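How to sort out the stuff on your desk with one basket (and why I doubted it)

Desk tidying

I don't trust tidying advice. Most of it is written to sell you drawer dividers, and the rest assumes you have a spare weekend and somewhere to put things. So when a colleague at Sillach told me she had fixed her desk with a single open basket, I assumed she had moved the mess from one place to another. I tried it anyway, on a table that had been annoying me since October. What follows is the method, with the parts I think are nonsense taken out.

What you need

A shallow basket or tray with low sides. Plastic is fine. Dollby do a range of "desk systems" with lids and inserts at prices I won't repeat, and you can ignore the lot. A plain basket with holes in the sides and a handle slot at each end does the same job.

A pencil case with a zip that works. Test the zip in the shop.

A clear table, or one you can clear.

Step 1. Take everything off

Everything, including the things you are sure about. If you leave the items you like where they are and work round them, you end up with the same desk and a basket on it. Put the lot on the floor or a bed. Wipe the table while it's bare, as you won't do it later.

Step 2. Put back only what you reached for this week

The usual guides say "what you love". I don't love my stapler. I do use it, so it goes back. The hole punch my uncle bought in 1980 does not, although it still punches perfectly well and I've kept it in a cupboard.

Be strict about cables, spare boxes and anything with a cord. These are the things that creep.
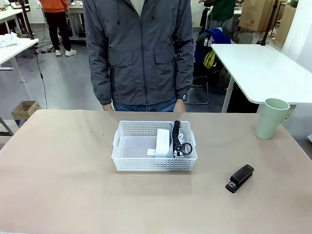 If you can't remember whether you used something, you didn't. Put it in a bag, write Saturday on the bag, and look at it again then. I had six things in mine and wanted one of them back.

Step 3. Fill one end of the basket

The trick I was told, and sneered at, is to load the basket from one end and leave the other end bare. Every instinct says to spread things out evenly. Resist it. An evenly filled basket looks full straight away, and once it looks full you start piling on top.

Stand boxes on their side so the flat face is towards you. Anything with a coiled cord can stand up beside them. Coiled cords hold their shape quite well if something firm is next to them, and badly if they're left to flop about in a gap.

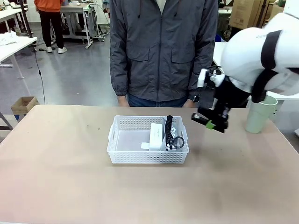

Box on its side, coil beside it, left end kept free.

The bare end is for whatever lands on your desk during the day: post, a receipt, somebody else's pen. Empty it before you stop work. I was told this would take seconds. It takes me about as long as boiling a kettle, and some days I skip it and nothing terrible happens.

Step 4. Deal with the small things separately

A basket is no good for paper clips, rubbers and pencil stubs. They slide to the corners, and in a basket with wide holes some of them leave altogether. They need a case of their own, and the case goes in the basket.

I'm told soft fabric ones are best. I have no strong evidence for this, but a soft case does fold a little to fit, and a hard tin won't. Look for chunky teeth and a ring on the zip pull. Small metal pulls are fiddly and they snap. My last one, from Barajas, lost its pull in three weeks and I opened it with a paper clip from then on.
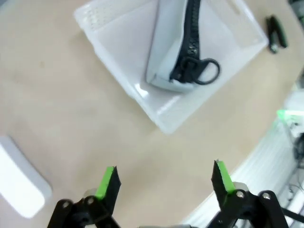 Herkenard Home Notes, page 6

Lay the case down flat with the zip where you can get at it. People like to stand them on end because it saves room, and then have to lift the whole thing out to find a pencil. If the case won't lie flat, you've overfilled it. Take out the pens that don't write. There will be some.

Step 5. Choose what stays outside

A cup can stay out on the table. So can a stapler, if you use it daily. Keep both away from the front edge, and don't put a drink beside your papers just because the table is tidy and you feel pleased with it.

Anything else left outside should have a reason. "It doesn't fit" is a reason to get rid of something, and a poor reason to buy a second basket. Two baskets is where this method falls apart, in my opinion, and a third is just shelving.

Does it last?

I was ready to say no. My table is still mostly clear, which is better than I managed with the labelled boxes. I'd want to see it get through a busy month before I recommended it to anyone with children.

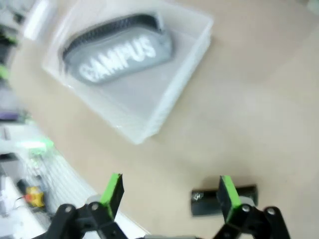

Yareli Chávez writes that the bare end of the basket never survives in her house, and that she has given up and put a second pencil case in it. She also thinks I'm wrong about tins: hers has lasted longer than any zip, and it doesn't matter if a pen leaks in it. I'll give her the point about the pens. The second case I still think is cheating, but if she can find her scissors she's doing better than I was.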